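Sou contra passar roupa pequena a ferro. Dobrar, sim, e dobrar com calma — mas ferro numa peça que cabe na palma da mão? Passei 12 anos fazendo isso e hoje me arrependo de cada domingo perdido!

A Ghazal Rahimi discorda (ela passa até pano de prato) e jura que debrum escuro em tecido claro só assenta com vapor. Eu acho que assenta com a mão, alisando da barra para dentro, e que uma ruguinha no rosa não faz mal a ninguém.
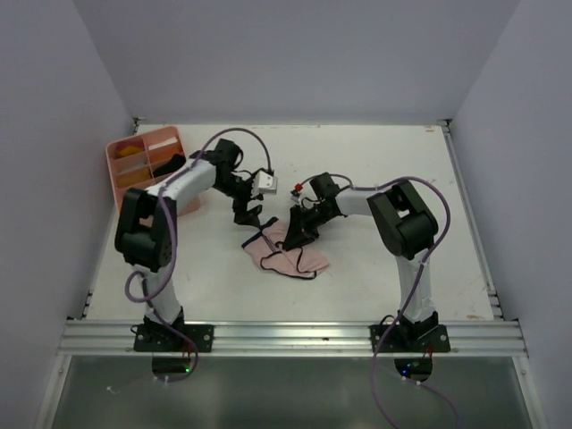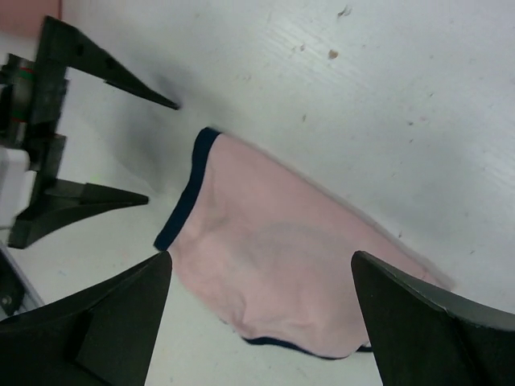

*Petisico — Equipe de Têxteis e Cuidados com a Roupa*

E tecido fino marca por qualquer coisa, gente. Guardo os meus em pé na gaveta, uns 40, e deixo o ferro para as camisas.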